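Okum Chores: data card

Last updated: 2021-08-10
14 comments · 6 shares

What this is

Okum Chores is a set of 3,000 recorded episodes of people doing small household and shop jobs with hand-held grippers. A person holds a gripper in each hand and does the job with those in place of fingers. We record what the grippers see, where they go and how far the jaws are open. The set was made to train and test arm controllers, and to get a fair answer to a question we are asked at every demo: can a machine do the chores yet?

The short answer is no for most chores, and sometimes for a few. The longer answer is in the section on results.

The set is kept by Laurier Hiebert and Jintana Jitpraphai. Clifford Cloutier wrote the loader and most of this file.

Where it was recorded

There are 40 sites. Most are homes. The rest are small workplaces that let us in outside working hours, including the packing room at Girard and a repair bench at Vilavach. Site names are removed from the released files and replaced by a short code. Recording began in February and was done in blocks, so one site's episodes usually sit next to each other in the index. Shuffle by site before you split anything.

We asked people to leave rooms the way they were. Clothes stay on chairs and headboards, cables stay where they run. Early pilot recordings on a cleared lab bench were dropped from the set. Controllers trained on them did well on a cleared lab bench and poorly in a bedroom.

Tasks

Each episode has one task label and a plain sentence saying what the operator was asked to do. The labels are:

pick_stand: pick up a thing that is lying down and set it upright
line_up: put several small things in a row
lid_on, lid_off: jars, tubs, bottles
sort_bin: move mixed items into the right bin
fold_flat: towels and shirts, one or two folds
wipe: cloth on a flat surface
plug_clear: move a cord out of the way
pack_box: shop-floor only, items into a carton

The pick_stand and line_up episodes make up the biggest share. They sound easy and we thought they would be filler. Cups and jars have turned out to be among the hardest items in the set. A clear jar on its side gives depth cameras very little to work with, and a paper cup gives way if the jaws close too far. Printed cloth makes both worse. A segmentation model that has mostly seen plain tabletops will happily outline a printed flower and call it an object.

The household tidying episodes look like this, with jars, a fan and a purple plush toy on a flowered cloth:

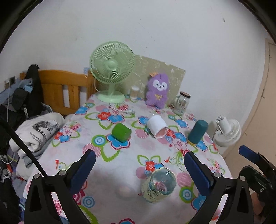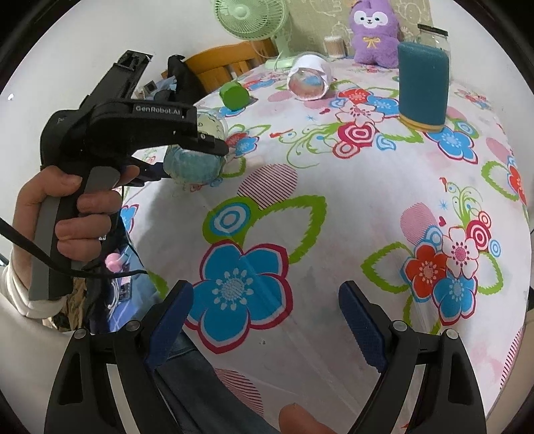

Soft surfaces need their own note. On a hard top, a controller can come down until it feels contact and then back off a little. On a mattress or a thick cloth there is no clear moment of contact, and the thing being picked can roll or sink as the jaws close. We mark the support as hard, soft or covered in the field support_type. Please report results for each value. An average over all of them hides most of what is wrong with a controller.

What is in an episode

video_left, video_right: one camera per gripper
pose_left, pose_right: position and rotation over time
width_left, width_right: jaw opening
task: label from the list
instruction: one sentence, in English
support_type: hard, soft or covered
site: code
operator: code
outcome: done, partly done or dropped

Streams are lined up on a shared clock. A small number of episodes have a gap in one pose stream where tracking was lost, usually with the gripper held close to a plain wall. These carry the flag pose_gap. The loader skips them unless you pass keep_gaps.

The outcome field was filled in by the operator and then checked by a second person. Where the two disagreed, Lorne Bélanger looked at the video and made the call. We kept the failed episodes. A dropped jar is useful to anyone who wants a controller to notice that it has dropped a jar.

Splits

The test split has 300 episodes, all from sites that don't appear in training. Everything else is training data, and we leave the choice of a validation split to you. Take whole sites for it. An earlier version split by episode, and the numbers we got from it were far too good. If you have a copy with a file called split_random.txt, throw that file away and download the current one.

How the baseline does

Our baseline is a plain imitation model trained on the full training split and run on a two-arm stand in a mock bedroom at Wola. Minoru Honda ran those trials.

Wiping works, as long as you don't care about corners. Sorting works when the items are solid and differ in shape. Standing a cup up works on a hard top and fails often on cloth. The usual failure is that the jaws close a little in front of the cup, push it, and then the arm carries out the rest of the motion holding nothing. Lids are hit and miss. The arm can take a loose lid off a jar, but it cross-threads a screw lid when putting it back and doesn't seem to know it has done so.

Folding doesn't work. We report it so that others can compare.

pack_box is the closest to being useful. The packing room at Girard uses the same carton and the same few products all day, and the baseline managed a fair share of full cartons there. It was slower than the people who normally do the job and it needed someone next to it to pick up what it dropped. The manager's view was that she could use it for night work if it could be left alone, and it can't be left alone.

So, for anyone who came to this page with the question and not for the files: a machine trained on this data will do parts of some chores in a room a bit like the ones it was trained on. It will not tidy your bedroom. The person holding the grippers did every task in this set with the same two jaws the arm has, so the hardware at the end of the arm is good enough for much of this work. The missing part is knowing what to do when the cup rolls.

Known problems

Operators were mostly right-handed, and the left gripper often does nothing but hold.

Operators know what they are about to do. They seldom look around first, so the data has few examples of searching for something.

Both grippers can be in view of one camera. If you train on a single stream, expect the other gripper to show up as an object now and then.

Hands, sleeves and legs of operators appear in some videos. Faces were removed. If you find one we missed, send the episode number and we will pull it the same day.

Instructions were written by a handful of people and use the same few verbs. Don't judge a language model's grasp of household talk from them.

There is no sound.

Uses we don't support

Please don't use the set to work out who an operator is or where a site is. Please don't use the baseline on an arm near children or pets. It has no way of noticing them.

Getting the files

Unpack the archive into one folder and point the loader at it. The index is a single text file, one episode per line, and can be read without our code. The check script compares every file against its listed checksum and takes a while on a slow disk. Run it anyway if you copied the set from someone else.

Changes in this version

New site-based test split.
support_type added for all episodes.
Fixed jaw width for the right gripper at two sites, where open and closed were swapped.
fold_flat episodes with more than two folds removed.

Questions about the loader go to Clifford. Questions about labels go to Jintana.

14 comments · Share this page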